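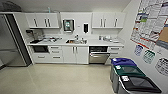 Ticket: Room booking page shows "Too many requests" on the break area tablet
Opened by: Ludmila Rusnák, Stundgate office services
Product: Flustari Rooms
Priority: Normal
Status: Resolved

Description
The booking page on the second floor tablet stops loading in the morning. People get a blank calendar with error 429 at the bottom. It clears up by itself after a while and comes back later. Laptops on the same network can open the page fine. Restarting the tablet did not help. I also signed out and back in with the shared account.

Reply from support
Thanks for the report. Error 429 means the account has gone over its request limit. The limit is 300 requests per hour for each login. Please send the sync log from Settings, Advanced, Export log. Also let us know if the shared account is signed in anywhere else.

Reply from Ludmila Rusnák
Log attached. The shared account is on 6 tablets, all set up in September. I thought each one counted separately.

Reply from support
The limit goes by login, so all of the tablets draw from the same allowance. The log also shows the refresh interval on this one set to 2 seconds. The default is 5 minutes. At that rate one tablet uses up the hour's allowance in 10 minutes.

Please try the following:
Go to Settings, Display, Refresh interval and set it back to default.
Create a device login for each tablet under Admin, Devices.
Sign the shared account out everywhere, then sign each tablet in with its own login.
Wait one hour before testing, so the old count can expire.

Reply from Ludmila Rusnák
Interval changed and device logins created. One tablet would not take the new login and kept saying "Device name in use." I removed the old entry called Pundgate from the device list and then it worked. The calendar has loaded all morning with no errors.

Reply from support
Good to hear. Pundgate was left over from the trial setup and is safe to delete. Closing this ticket. If the error returns, reply here and attach a new log.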